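Open day at the Lidby dye works

We got to Lidby at nine in the morning, in February, with snow still piled along the mill wall, and there was already a line at the gate. The dye works opens to visitors one day a year, and Huguette Bélanger had been telling me to go for so long that I finally booked the train.

Lempi Vainio took our group through the yarn store first. What a room! Shelves up to the rafters, undyed wool in fat skeins, and a smell like a damp sweater on a radiator. She let us handle the Arum, their softest yarn, and then a much coarser rug wool they call Pundside, and asked us to guess which one soaks up color faster. I guessed wrong, and so did most of the group.

Then down the iron stairs to the vats. The biggest one holds 2000 liters and was full of a deep rust red that day. Pentti Hyvönen works that floor, and he pulled up a hank on a long pole so we could watch the color run off it in sheets. He was happy to answer everything, even my rambling question about rainwater (they use it for the blues, out of a tank behind the boiler house).
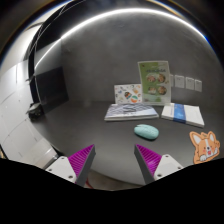 Magenta is the color Lidby is proudest of, and it has its own corner upstairs with a shade book that goes back to the first owners. Each page has a snip of yarn and a recipe in pencil, and the numbering runs up to 361. Elli Kallio turned the pages for us and explained how much the same dye changes with whatever sits beside it. A magenta next to white and dark gray, like the ridged pads in the photo, looks cooler and sharper to me than it does on the page next to the oranges. I could have stayed there all afternoon – Darnell Lindgren practically had to tow me out for lunch.

Lunch was pea soup and rye bread in the old packing hall, very good and very hot. Afterward there was a hands-on session where each of us dyed 2 small skeins. Mine came out blotchy and I love them.

The shop takes cards, and seconds are in the baskets by the door. I left with far too much Arum in a shade called Okoro, a brown with some green in it. The last bus back to the station leaves at 4:50, from the stop across the bridge.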